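양팔 의류 접기 실험 안전 및 점검표
과제명: Skulamell (접기 동작의 두 가지 파지 방법 비교)
적용 구역: 흰색 작업대, 보조 테이블, 제어용 노트북 자리
점검 주기: 실험 시작 전 매회, 그리고 매주 Monday(월요일) 아침에 전체 항목

이 점검표는 실험을 운영하는 사람과 결과를 정리하는 사람이 같이 씁니다. 표시는 "적합", "조건부", "부적합" 세 종류입니다. "조건부"로 표시한 항목은 반드시 의견을 적어 주십시오. 의견이 없는 "조건부"는 제가 다시 돌려보내겠습니다.

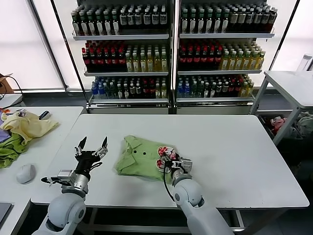
작성: Máté Sipos / 검토: Menaka Munshi / 9월 개정

제가 한국어로 쓰는 두 번째 점검표입니다. 표현이 어색한 곳이 있으면 종이에 바로 고쳐 주십시오. 내용이 달라지는 수정은 먼저 Menaka 씨에게 말해 주시면 좋겠습니다.

1. 실험의 목적과 범위

이번 실험은 셔츠를 접을 때 천을 위에서 누르는 방법(이하 "누름")과 천을 모아서 집는 방법(이하 "모아 집기")을 비교합니다. 한 번의 시행은 60초로 제한합니다. 60초가 지나면 접기가 끝나지 않아도 멈추고 실패로 기록합니다. 지금까지 모은 시행은 1,300회이고, 그중 222회는 천의 시작 상태가 기록되지 않아서 분석에서 제외했습니다. 아래 3번 항목이 길어진 까닭은 이 222회입니다.

2. 시작 전 점검 (전원을 켜기 전)

2-1. 비상정지 버튼이 운영자의 손이 닿는 곳에 있다.
판정: 적합
의견: 앉은 자세와 선 자세에서 모두 확인했습니다.

2-2. 두 팔의 움직임 범위 안에 사람, 의자, 가방이 없다.
판정: 적합

2-3. 보조 테이블의 옷이 작업대 쪽으로 넘어와 있지 않다.
판정: 조건부
의견: 옷을 쌓아 두는 것은 괜찮습니다. 그러나 소매가 테이블 밖으로 늘어지면 팔이 지나갈 때 걸릴 수 있습니다. 시행 사이에 옷을 바꾼 다음에도 한 번 더 봐 주십시오. 마우스를 옷 밑에 두지 마십시오. Shafiq 씨가 찾는 데 시간이 많이 걸렸습니다.

2-4. 그리퍼 케이블이 팔의 관절 사이에 끼지 않는다.
판정: 조건부
의견: 오른팔의 얇은 케이블은 고리 모양으로 여유가 있어야 합니다. 너무 짧으면 손목이 돌 때 당겨지고, 너무 길면 천에 닿습니다. 손목을 양쪽 끝까지 천천히 돌려 보고 판정해 주십시오.

2-5. 손가락 패드가 단단히 붙어 있고 표면에 보풀이 없다.
판정: 적합
의견: 보풀은 마른 천으로 닦습니다. 알코올은 쓰지 않습니다. 패드의 마찰이 달라지면 누름 방법의 결과를 전날과 비교할 수 없습니다.

3. 천의 시작 상태

3-1. 옷의 종류와 색을 시행 전에 기록했다.
판정: 적합

3-2. 옷이 펼쳐진 정도를 "펼침", "반접힘", "뭉침" 중 하나로 적었다.
판정: 조건부
의견: Shafiq Jayasinghe 씨와 Rizwan Wanigasekara 씨의 판단이 "반접힘"에서 자주 다릅니다. 당분간은 칼라가 보이고 소매가 하나라도 안으로 들어가 있으면 "반접힘"으로 씁니다. 이 기준이 좋은지 저도 아직 확신이 없습니다.

3-3. 프린트가 있는 옷은 프린트의 위치를 적었다.
판정: 부적합
의견: 기록 양식에 칸이 없습니다. Rizwan 씨가 Patwary 양식에 칸을 추가하기로 했습니다. 그 전까지는 비고에 "프린트, 왼쪽"처럼 짧게 적어 주십시오. 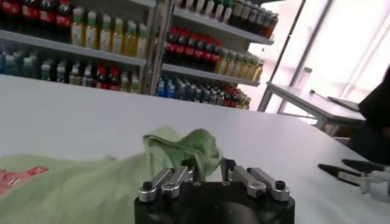 사진 2. 모아 집기: 연두색 천을 그리퍼로 모아 올린 상태, 손목 카메라 시점

4. 운전 중 점검

4-1. 모아 집기에서 손가락 링크 사이에 천이 말려 들어가지 않는다.
판정: 조건부
의견: 이 항목이 이번 개정에서 가장 중요합니다. 천은 손가락 끝 패드로 잡아야 합니다. 주름의 봉우리가 링크 가까이까지 올라오면 시행은 계속하되, 그리퍼를 열기 전에 속도를 낮추십시오. 천이 링크에 걸렸다고 판단되면 손으로 당기지 말고 먼저 정지 버튼을 누르십시오. 정지 상태를 화면에서 확인한 뒤에 천을 뺍니다.

4-2. 잡지 않는 쪽 팔이 대기 위치에 있다.
판정: 적합
의견: 대기 위치가 작업대 면에 가까운 설정에서는 옷의 넓은 부분이 그 밑으로 들어가지 않게 합니다.

4-3. 누름 방법에서 그리퍼가 작업대를 직접 누르지 않는다.
판정: 적합
의견: Staltik 힘 제한 설정을 사용합니다. 설정 값은 운영자가 혼자 바꾸지 않습니다. 바꿀 때는 2명이 같이 화면을 보고, 바꾼 사람과 본 사람의 이름을 모두 적습니다.

4-4. 시행 중에 작업대 위로 손을 넣지 않는다.
판정: 적합
의견: 옷이 작업대에서 떨어져도 마찬가지입니다. 떨어진 시행은 실패로 쓰고 다음으로 넘어갑니다.

5. 시행 사이 점검

5-1. 두 손가락이 끝까지 열리고 좌우가 대칭이다.
판정: 적합
의견: 손목 카메라 화면으로 확인하면 빠릅니다. 한쪽 손가락이 늦게 열리면 그 시행 번호를 적고 영점을 다시 맞춥니다.

5-2. 링크의 나사가 풀려 있지 않다.
판정: 적합
의견: 나사는 육각 렌치로 가볍게 확인만 합니다. 세게 조이면 링크가 뻑뻑해집니다.

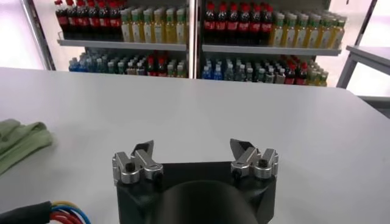 5-3. 작업대 가장자리의 전선 묶음이 그리퍼의 이동 경로에 들어오지 않는다.
판정: 조건부
의견: 색깔 전선이 피복 밖으로 나와 있는 부분은 천보다 먼저 봐 주십시오. 피복 끝을 작업대 가장자리에 고정하고, 나와 있는 부분은 짧게 묶는 것이 좋겠습니다. 고정 클립은 Zavano에 주문했고 아직 받지 못했습니다. 클립이 오기 전에는 전선이 있는 쪽 모서리에서 낮은 높이의 동작을 하지 않습니다.

5-4. 다음 시행에 쓰지 않는 천은 작업 영역에서 치웠다.
판정: 조건부
의견: 작업대 옆쪽에 천이 남아 있으면 인식 결과에 같이 들어갈 수 있습니다. 일부러 남겨 두는 조건이면 비고에 "방해물 있음"이라고 씁니다.

5-5. 배경의 밝기가 시행마다 크게 다르지 않다.
판정: 조건부
의견: 창 쪽이 하얗게 나오면 손목 카메라의 노출이 흔들립니다. 오후에는 블라인드를 내리고, 내린 시각을 적습니다. 음료 진열대의 위치는 실험이 끝날 때까지 옮기지 않습니다. 배경도 데이터의 일부입니다.

6. 종료 점검

6-1. 두 팔을 대기 자세로 보내고 전원을 껐다.
판정: 적합

6-2. 기록 파일의 시행 수와 종이의 시행 수가 같다.
판정: 적합
의견: 다르면 종이를 고치지 말고 차이를 비고에 적어 주십시오.

6-3. 사용한 옷을 다음 날의 순서대로 정리했다.
판정: 조건부
의견: 순서표는 있지만 옷에 번호가 없습니다. Inès Charpentier 씨가 안쪽 라벨에 번호를 쓰는 방법을 제안했고, 저는 찬성합니다. 겉에 붙이는 스티커는 접기 동작에 영향을 주므로 쓰지 않습니다.

7. 검토자 의견 (Menaka Munshi)

4-1의 "링크 가까이"는 사람마다 다르게 읽을 것 같습니다. 손가락 패드의 아래쪽 끝을 기준선으로 하면 어떨까요. 그리고 두 방법의 성공률을 비교할 때 4-1 때문에 속도를 낮춘 시행은 따로 표시해야 합니다. 60초 제한이 그대로이면 모아 집기 쪽이 불리해집니다.

작성자 답변: 기준선은 그렇게 바꾸겠습니다. 속도를 낮춘 시행은 기록에 "감속"이라고 쓰고, 분석은 포함한 것과 제외한 것을 둘 다 계산하겠습니다. 시간 제한은 이번 개정에서 바꾸지 않습니다.

남은 조치
3-3 양식 칸 추가: Rizwan Wanigasekara
5-3 고정 클립 설치: Shafiq Jayasinghe
6-3 옷 라벨 번호: Inès Charpentier
4-1 기준선 문구 수정: Máté Sipos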